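Corik
About us
Take part
Contact

Call for participants: do shoe-care tips really work?

Most advice about looking after canvas shoes is repeated by people who have never tested it. Stuff them with newspaper. Never put them in the machine. Undo the laces every single time or you'll ruin the heel. We at Corik have read a great deal of this and believe very little of it, so we are looking for 300 people in and near Skurnondale who own a pair of plain lace-up canvas shoes and are willing to be a bit dull about them for 3 months.

What you would do

You wear your shoes as you normally would. One group unties the laces fully before taking the shoes off and sets them down side by side, toes to the wall. The other group carries on kicking them off in the hallway. Every fortnight you fill in a short form on the state of the heels, eyelets, insoles and laces. It should take ten minutes. If it takes longer, tell us, as we have been wrong about our own forms before.

At the end you bring the shoes to our room on Cusi Street, where they are looked over by someone who doesn't know which group you were in. You get them back the same day.

Who we want

Adults with one pair of canvas lace-ups, any colour, worn at least twice a week. Slip-ons are no use to us. Nor are shoes you are saving for best. We would especially like to hear from people who think the whole question is silly — they tend to fill in the forms more truthfully than the enthusiasts.

What you get

A voucher at the end, and travel costs for the one visit. We can't offer new shoes and we won't be telling you that yours will last longer. They may not. Our last survey, on shoe trees, had 3933 replies, and roughly 2000 of those swore by a method that the rest swore against. That is why we would like to look at some shoes this time.

Who is paying

Gritell, who sell laces and insoles, are covering the vouchers. They don't see the forms, they don't choose the questions and they have agreed in writing that we publish whatever we find, including nothing. Ask to see the agreement if you like. We would.

How to apply

Use the form on the Take part page and say how old your shoes are, how often you wear them and whether you usually untie them. Please don't clean them first. Applications close at the end of January and we'll reply to everyone, including those we turn down. 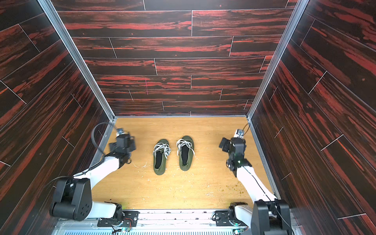 If you are offered a place, you will be put into one group or the other by lot, and you can't swap. People do ask. You can drop out whenever you wish without giving a reason, but the voucher only goes to those who bring their shoes in at the end.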